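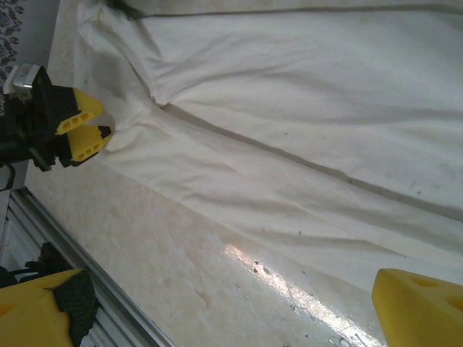
4.2 Do low-temperature programs leave clothes more creased?

The claim that cooler, shorter washes leave clothes more creased is repeated so often in the household literature that few authors bother to cite a source for it. When we followed the citations back, most ended at Hanrahan's survey of 2773 households, in which people were asked how creased their laundry "usually" came out. Hanrahan never measured a crease. What the survey records is an opinion, collected in February, from people who had already chosen one program or the other and may well have chosen it for reasons connected to how much they dislike ironing.

The laboratory work is better, though not by as much as its authors suggest. Sutter washed 400 cotton items and had each one graded against a printed scale by trained raters. The difference he reports between the cool and warm programs is smaller than the difference between his own raters on the same item. He treats this as noise that averages out. We are less sure – raters who tend to grade high on plain white cloth may not do so on dark or patterned cloth, and the two programs were not loaded with the same mix.

White fabric deserves a separate word. On an off-white cloth, shallow ripples show mainly through the faint gray of their shadows (Figure 2), and a rater working under a side lamp will see more of them than one working under a ceiling light. The Kiiskinen protocol fixes the lamp position. The older Girnine protocol does not mention lighting at all, yet grades from the two are pooled in at least 17 later papers without comment.

Fabric finish is a further problem. Several of the pooled studies used shirts sold as easy-care, and the finish wears down with washing. A shirt on its first cycle and the same shirt a season later are, for this purpose, different materials. Only the Silla trial reports the age of its garments, and it found no effect of temperature that we would want to defend.

None of this shows that the common claim is false. Cool washing may crease clothes – the evidence offered so far would look much the same either way. In the next section we therefore leave out all self-reported data and reanalyze only those trials in which load size, spin speed and lighting were recorded for every item.

Figure 2. Creases and shallow ripples in an off-white cloth on a pale tabletop.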